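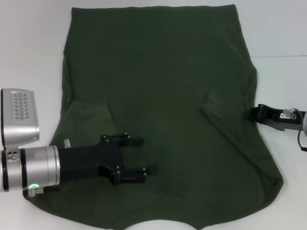 4.2 What the folding cell changed on the floor

Much of the writing on garment handling stops at the question of whether a machine can fold a shirt. For the Prurcombe returns centre that question had been settled, at least to the satisfaction of management, before we arrived. Ours was a narrower one: what happened to the working day of the people who had folded shirts by hand, and who were now expected to work beside a cell that did some of it for them.

We are wary of the word "assist", which appears on nearly every slide of the Kolář commissioning pack. In our notes from the first week it fits poorly. The cell took over a single motion in a job made up of many. Returned garments still had to be unbagged, checked for marks and missing buttons, matched to a docket, turned right side out and put down flat. After folding they had to be bagged, labelled and stacked. Of all this, the folding was the part that several workers described as the rest. One told us it was when you could let your shoulders drop and have a yarn with whoever was on the next bench.

Removing the easy portion of a task does not make the remainder easier. This has been said often enough about cockpits and control rooms, but it is seldom said about laundry and returns work, perhaps because few of those who buy the equipment have done any.

The commissioning log gives 763 garments for the trial period, recorded as "processed". We asked what the word covered. Märta Torvik, the shift lead, explained that a garment was entered when it was placed in front of the cell, and that one lifted out and refolded by hand stayed in the total. There was no column for refolds. We therefore make no claim about a success rate, and we would advise against reading one into the figure, as the site's own newsletter did in March.

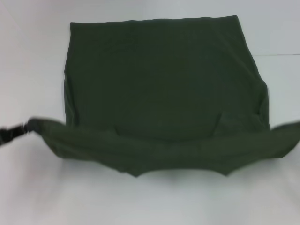

Work and Organisation Research Group, Trelholm

Figure 1. A dark green garment, most likely a T-shirt, in the middle of a fold. The lower portion is raised from the white surface and stretched sideways, with a black gripper at its left corner. The blur is from the movement of the cloth.

Figure 1 is worth a closer look for what it leaves to the operator. The hem sags between the points where it is held, and the cloth settles according to its weight and knit as much as to any plan. A person folding the same shirt corrects for this with the flat of the hand, without remarking on it. Workers at Prurcombe were asked to make that correction in advance, by laying each garment down squarer than they would have done for themselves. They called this "setting the table". It does not appear in the job description, and the time it takes was not measured by the supplier or the site. We tried to measure it ourselves and gave up, as people sped up whenever the stopwatch came out.

The interviews ran to 24 hours of recordings. We had expected complaints about job loss, and there were a few, but the more common grievance was about pace. Under the old arrangement a worker could fold quickly before smoko and ease off after it. With the cell in place the rhythm belonged to the cell – or, as Torvik put it, to whoever had last changed its settings, and she was not told when that happened. Arnout De Graaf, who managed the introduction of the equipment, disputed this account. In his view the cell waited for the worker and never the reverse. Both statements can be true. A machine that waits still shows everyone on the floor that it is waiting.

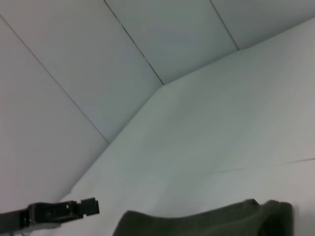 A second grievance concerned skill. Plain T-shirts went to the cell; anything with a collar, a lining or a difficult sleeve stayed on the benches. De Graaf presented this as an upgrading of the human role, and there is something in that. Yet the pay grade did not move, and the new starters, who had always learned on plain shirts, lost the work they learned on. Two of them were put straight onto lined jackets and both asked to be moved within the fortnight. We would not build a theory on two people. We note only that the business case had no line for training, and that the experienced staff absorbed the cost by showing the newcomers what to do in their own breaks.

It may be that later versions of the equipment will manage collars, and that the arrangement we saw was a passing one. We were told so many times. The same was said, by longer-serving staff, of the overhead sorter, which had been due for its second stage for years – its brackets are still up in the roof. Until there is something to observe, we have left the projected gains out of the analysis and kept to the 48 shifts for which we hold both the roster and our own field notes. The next section sets out how those shifts were coded.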